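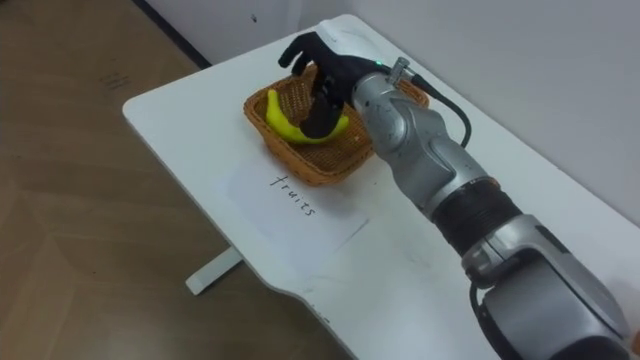

**Figure 3.** The hand over the basket labeled "fruits," with a banana inside. Head camera view.

### 4.2 Getting the planner to read the table

I'll admit that when we started on Kerkel, our task planner, I wanted the labels to be QR codes. Carys Craddock talked me out of it (thank you, Carys!). Her point was that people who sort things at home grab a marker and write a word, so our perception stack should cope with handwriting at whatever angle it lands. In Figure 3 the word is on a sheet of paper turned at a diagonal to the camera, and that kind of rotation broke our first text reader completely. It was trained on upright lines and would happily return "stint" or nothing at all.

The fix was pretty dull. We crop every dark-on-light blob near a container, spin the crop in steps of 45 degrees, and let the reader vote. Then Pultska, our scene graph module, ties the winning word to the nearest container rim. We measure to the rim and skip the centroid, a lesson that cost me most of October. Centroids are fine for a lone basket, but put two of them on one table with one rotated, and a label can end up attached to the wrong one.
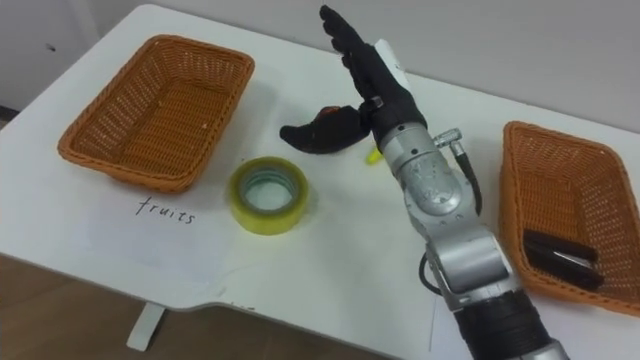 Ties are where it gets fun. If a word sits close to two rims, Pultska keeps both edges in the graph with a weight on each, and Kerkel is allowed to plan with the uncertainty still in there. It only commits when the hand is ready to leave its hover pose. Piroska Sipos wrote the commit rule, and I still think it's the nicest piece of code in the project: if the top edge loses its lead at any point in the last 16 perception updates, the arm waits and the graph gets rebuilt.

Objects that don't match any label are a separate headache. A roll of tape isn't a fruit, and the language model we query for category matches is usually clear on that, but "usually" made us nervous. So every object gets an explicit "leave it" option that competes with the containers on equal terms. Before we added that, the planner felt obliged to put everything somewhere!

We logged 114 planning episodes with the full stack and replayed 30 of them offline with the commit rule switched off. The replays share the same camera stream, so the only thing that changes is when Kerkel makes up its mind. One caveat is that an offline replay can't show how the arm's own shadow would have moved under a different plan, and shadows do bother the text reader. We come back to this in Section 5, along with the comparison against the Wynne baseline.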